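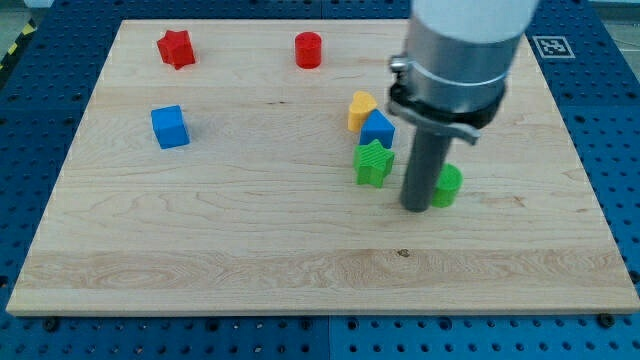
Spent the past fortnight rewriting the push planner for our tabletop arm and I want to get some notes down before I forget why I did things. The task is language-conditioned pushing: you type "move the blue cube next to the yellow heart" and a rod on the end of the arm has to do it with no grasping at all. The case that kept breaking the old planner is a start like this one, with the cube sitting alone on the left and the rod down between the green star and the green cylinder. Before it can touch the thing it's been asked about, it has to get out of there without dragging the neighbours along.

**2/** Old planner: straight line in the plane from the tip to the pre-contact pose, fixed tip height, inflate every block by the rod radius and route around. Fine on a sparse board. In a cluster the inflated shapes overlap, the tip starts inside an obstacle and the search returns nothing.

**3/** The obvious fix is to lift first. We had that switched off for months. The policy we train from these demos only outputs x and y, so any lift in the data is a motion it can't reproduce.

**4/** What I've done instead is add an escape phase. If the start pose is in collision with the inflated map, shrink the inflation in steps until there's a way out, follow that at a lower speed cap, then go back to full inflation once the tip is clear. Speed cap during escape is 40 mm/s. Everywhere else it's 200.

**5/** Perception side. Block poses come from one fixed colour camera. Segment by colour, then match the outline against the known shapes. Colour alone doesn't get you there when a set has a red star and a red cylinder, or a blue cube and a blue pointed one.

**6/** Overlap is the hard bit. When one block partly hides another from the camera, the outline you get for the back one is wrong and the fit slides towards whatever edge is still visible. Heart behind the pointed block is a repeat offender. I now mask out pixels on the shared boundary and fit only to the free edge. Much steadier.

**7/** The arm hides things too. We know where the rod is from the joint angles, so I project it into the image and mark that strip as unknown. A block under the strip keeps its last good pose with growing uncertainty. Before this the tracker would lose a block, then find it again with the yaw flipped.

**8/** Calibration is still the printed marker on the table beside the board. Camera to marker, marker to base. Small node called Odent runs the check at startup and refuses to hand over control if the reprojection error is too high. It has annoyed everyone on the team at least once. I'm leaving it in.

**9/** Test set: 890 recorded start layouts, replayed in sim with the pose noise turned on. Old planner gave no path on 152 of them. New one gives a path on all but 40. I went through those by hand and most have the tip boxed in on three sides by blocks touching each other.

**10/** A path isn't a successful push, so don't read too much into that. Contact is its own problem. Stars are the worst to push. If the tip settles between two points it tracks beautifully, and if it catches the end of a point the whole block spins and you're replanning. The contact sampler now prefers the notches.

**11/** Same idea for the cube – push the middle of a face, correct heading by sliding the contact sideways a few millimetres. Cylinders have no useful yaw so I stopped estimating it. That got rid of a surprising amount of jitter in the goal check.

**12/** Tooling: replay viewer is in Prullavau, same repo as before. You can scrub a log and see the camera image, the estimated outlines and the inflated map side by side. Colours in the viewer finally match the colours of the blocks. Should have done that on day one.

**13/** Still to do: two-block pushes, where the best move is to shove a neighbour out of the way on purpose. The planner treats every contact it didn't ask for as a failure. I'd like that sorted by November.

**14/** Branch is escape-phase, config defaults are unchanged, so you'll need to turn it on yourself. If you try it on a different board, check the tip height first. Ours is set very close to the wood.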